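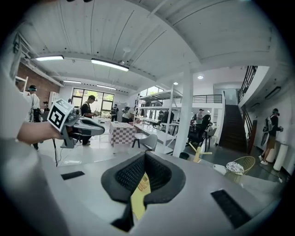
Notburga Hubmann is ten minutes late and talking before she has her coat off. Parking in Akitz, don't ask. Then straight to the ceiling.

"Everybody looks up first. I did too. Then I thought, who is going to paint all that."

She runs the big workroom at Fundau. Rents it out, fixes what breaks, keeps the calendar. We'd said half an hour, it went to 80 minutes and she took two calls in the middle. What follows is out of order in places.

The ceiling, then. Long panels side by side, beams across. All white now. Before that? "Brown. A sad sort of brown, like gravy." Painting it was an argument. Vinzenz Plattner, who did the plans, wanted the beams left dark so they'd stand out. Hubmann wanted light and that was that. They tried it dark on one beam for a week. She says it looked like a ladder somebody forgot up there.

"He came round. Or he got tired. Ask him."

I did ask him, by phone, later. "Got tired," Plattner says. He likes it white now though, especialy in winter.

The brick they left alone. It's the real wall, red, and the metal duct runs over it in plain view. Boxing the duct in was priced and dropped the same afternoon. Hubmann doesn't miss it. The dust is another story. "Brick sheds. You brush it, you seal it, it sheds. We sealed it with 2 coats and I still find red grit on the floor." She'd do it again, but she would do it before the furniture went in. They did it after. Plastic sheets everywhere, a bad October.

Lights next. Long ones overhead, some small round ones too, and this is where she slows down for once. The first electrician wanted spotlights all over. She'd worked in a room like that, at a print shop, and every table had your own shadow on it. So, long fixtures. "Boring, fine. People can see their hands."

And on a good day? Off?

"On. People leave them on whatever the weather. I've stopped going round after them." 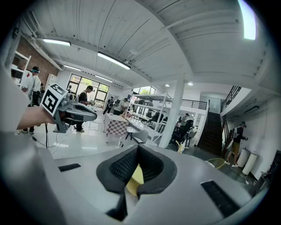

The windows do a lot of it anyway. Big, black frames, at the back, green trees behind them. In summer it's mostly leaves. Did she pick the black? She did not. Annelies Grabner did, of Grabner, the window people. Three generations in Akitz and not shy. Hubmann had asked for white to go with the ceiling. Grabner told her the frames would look dirty by Easter and to go home and think about it.

"So I went home and thought about it. She was right, annoyingly."

Cleaning them is the real cost. Inside they do themselves with a pole. Outside it's a man with a lift, twice a year, and last time the bill was some 500, which she says twice in case I missed it.

Storage. I'd written down a question about storage and she laughs before I get to it. White, all of it, over by the brick, and never enough. Mostafa Sqalli, who looks after bookings with her, wanted a label on every shelf. They did labels. They lasted one season. Now the rule is: if it's yours, it goes home with you on Friday. Does it? "Some of it."

What about the middle of the floor? She kept it open on purpose. No partitions, no fixed walls of desks. Groups come in and they walk around, carry things, stand in corners, talk across to each other. It gets loud. Gerico, who supply the accoustic panels, sent a sample in the fall and it's leaning in her office, still wrapped. She's not sure. She likes to hear that people are in.

Last thing, and she's already standing. If she could change one item? No pause at all.

"Coat hooks. We've got 17. Come on a rainy day and see."

Then she's off, phone to her ear, telling someone the key is where it always is.

Interview: Luzius Wieser
16 April 2026

Related
Black window frames: three years on
Talking duct work with Vinzenz Plattner
How to seal old brick (and when to leave it)
Annelies Grabner on saying no to customers
Old workshops of Akitz, a walking route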